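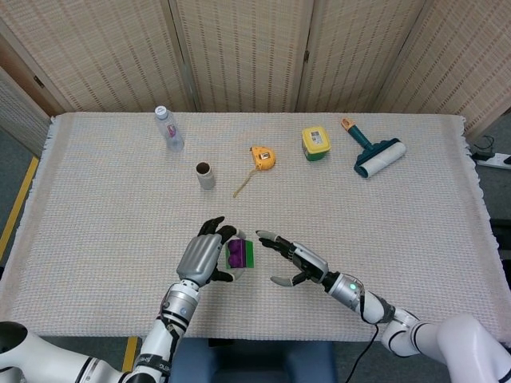

Throw out the cardboard tube, a reader wrote under my last post, and while you're at it throw out half of what's in that hall cabinet, you will never miss it. Two more comments came in under that one agreeing. The cabinet post has had 2,368 views as of this morning, which is a lot for a blog that is mostly me writing about shelves, so I guess people have strong feelings about small household stuff.

I haven't thrown out the tube. I did go back through the cabinet, though, and this time I took everything to the table and put a cloth down first. The cloth is the cream one with the fringe. It's a woven thing and it doesn't slide, so round items stay where you put them. The first time I did this I worked on the floor of the hall and kept kicking things under the radiator.

For anyone new: the cabinet is a Dundach, the narrow one with three shelves, and it stands between the front door and the closet in our apartment in Pleltholm. It was meant to hold gloves and mail. Over four years it turned into the place where things went when we didn't know where else to put them. It's not deep, but you'd be surprised how much fits in when you don't care about getting it out again.

My method hasn't changed. I take out a few things at a time, not the whole shelf. I spread them so that nothing is on top of anything else. Then I pick up one item and I'm not allowed to set it down until I've said where it lives. That last rule is the only one that has made any difference. Before, I would pick a thing up, look at it, put it back on the table a little farther to the left, and feel like I'd done something.

So, in the order I remember.

The lint roller. It has a teal handle with an orange cap on the end and it is the only item in the batch that belongs by the front door. I checked my coats and they need it. It gets a hook inside the cabinet door, low enough that the handle doesn't hit the middle shelf when the door closes. I put the hook in too high at first and there is now a spare hole. I'll fill it in December when I'm touching up the hall anyway.

The tape measure. Yellow, with a tan strap on it. We own three tape measures and I can never find one, which tells me that three is the wrong number or that they're in the wrong places. This one is going in the kitchen drawer with the scissors. The one in the toolbox stays in the toolbox. The third is in the car, and I use it more than the other two because I always need to measure something when I'm already in a store. I thought about cutting the strap off since it catches on things, but I like being able to hang it from my wrist on a ladder. The strap stays.

The little food container with the yellow lid and green base. It's small and square, too small for lunch and too big for salad dressing. I have gone back and forth on this one. It was holding picture hooks and a few wall anchors on the second shelf, and it did that fine. The trouble is that once a food container leaves the kitchen it never goes back, and then I'm short of them. I've moved the hooks to a glass jar and the container has been through the dishwasher and is back with its relatives. If it turns up in the hall again I'll give up and let it be a hook box.

The small green and purple box. I went slower on this because boxes are my weak point. I keep boxes. I keep the box a thing came in, then I keep a smaller box inside it, and in the end I have a stack of boxes and the things themselves are in a bag somewhere. The rule now is that a box is allowed to stay if what goes in it is used in the same room. This one goes to the bathroom shelf, standing up, with the purple side out so I can see it from the door. Lying flat it takes up twice the room.

The water bottle with the white cap. I don't know why there is always a water bottle. There was one in the cabinet the first time as well. People come in, set the bottle down to take their shoes off, and it gets tucked away with the gloves. It's a plain plastic bottle and it went out to the recycling, with the cap on, which is how they want it here. Pleltholm changed that rule a while back and I had been taking the caps off for years.

And the cardboard tube. To the reader who wants it gone – I understand. It's an empty tube. But I stood it up on end at the back of the table and it fit an extension cord exactly, folded in four and pushed down the middle. I have tried the twist ties and the hook-and-loop straps and I lose them. The tube I don't lose. I wrote the length of the cord on the outside in marker. If anyone has another use for a single cardboard tube I'm willing to hear it, but please don't send me the one about starting seeds. I tried that and they went soft and fell over on the windowsill.

That was one batch. I did five batches over two evenings and the cabinet is now a little under half full. The gloves have the top shelf, mail has the middle, and the bottom has shoe polish, the dog leash and a flashlight. I had wanted to leave the bottom shelf empty. It stayed empty until breakfast.

A few people asked what I did with the things that were leaving. Most of it went in one paper bag to the thrift shop on Devon Street, which takes small household goods in the mornings. They didn't want the old phone chargers, and those are still in my trunk. The electronics drop-off is out past exit 290 and I'm not making the trip for chargers alone. There's a dead toaster at my sister's that can ride along.

Somebody else asked whether I'd bought any organizers. I bought one thing, a shallow tray from Stoica for the mail shelf. It measures 405 millimeters across, according to the sticker, and the shelf is wider than that by the thickness of my finger, so it slides in and out without scraping. I had measured the shelf with the tape in the car and written it on my hand. I'd skip the drawer dividers they sell next to it. I had a set of those in the kitchen and all they did was give each piece of junk its own room.

On the cloth, since I mentioned it: shake it outside afterward. There was more grit on it than I expected, mostly from the bottom shelf, plus two pushpins I'd have found with my foot. The fringe holds on to staples. I ran the lint roller over it, too, which took care of most of the fluff, and then I had to tear off a sheet and go find the trash can with it stuck to my thumb.

Next is the closet across from the cabinet. I opened it last night around nine and closed it again. It has the vacuum, the ironing board, a bag of bags and a shelf I can't see the back of, and I want a whole evening free before I start pulling things out. I'll use the same table and the same cloth, and I'm going to begin with the floor of the closet so the vacuum has a place to stand.

Comments are open. If you're writing about the tube, please say what you keep your extension cords in.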